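Teaching a robot to pick cloth up off a chair by hand: how slow is slow enough?
Posted in Home and Hobby Robotics, Sarville Community Help
February 7, 2021

Hello all, and sorry in advance for the length of this one. A few of us at the Weseck evening workshop are putting together a set of demonstrations for tidying jobs, and my share is soft things left on chairs. We do it with the hand-held gripper, so I walk up, close the fingers on the cloth, lift it away and lay it flat on the table. I've recorded 82 of these since I started in September, and when we trained on them the arm did a lovely approach and then pinched thin air just short of the fabric, over and over. With a tea towel folded square it manages nicely. Anything draped or bunched up and it seems to lose its nerve.

My own guess is that I'm too quick at the moment of closing. I've been folding washing for a great many years and I don't stop to think about it. Should I be pausing before the grab? And does it matter if the cloth has a busy pattern?

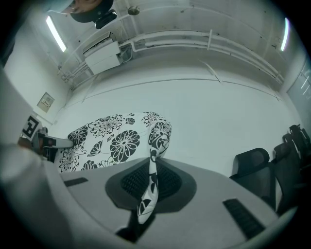
I should add that I always go in from the same side, mostly out of habit and a crook shoulder, and I let the cloth fall however it likes at the start of each go. Any thoughts very gratefully received, even if the thought is that I need to start again from scratch.
Shiuli Gamage

Melnychuk
Welcome, Shiuli, and please don't bin anything yet! I had very much the same trouble with socks. Have a look at where your fingers begin to close in the recordings. If you're anything like me you start closing while your hand is still travelling, and the arm learns to do that too, only it's never quite as far along as you were. Go in, let the fingers sit either side of the fold, count one in your head, then close. Don't stretch it out to three or four, though. I did that for a whole batch and ended up with an arm that hovered over the laundry like it was waiting for a tram.

Also, pick the same sort of spot each time. On a draped cloth I go for the ridge where it's bunched, never the flat part, and if there's a bit hanging down I leave that alone. I re-recorded 29 with the pause and the bunched grab, mixed them in with the better half of my old ones, and it was a different machine. As for coming from one side, that's fine to begin with, but do a few from the other when your shoulder's up to it.

Jorklow
pattern doesnt matter just do more demos. we did over 85 for one towel

Weseck_Tuckshop
I'd gently disagree with the above on pattern. Ours went well on a plain tablecloth and then struggled with anything printed in a strong colour, so we swapped cloths every few goes and it settled down. Four or five different ones was plenty for us, and the op shop will sell you a bagful for next to nothing. Move the chair a little between goes as well, and turn it a bit. Check your timing too: if the video and the finger readings are even slightly out of step, you'll get precisely that early pinch, however carefully you do your part. Film yourself tapping the fingers together and compare the two. We lost 18 recordings to that before anyone thought to look.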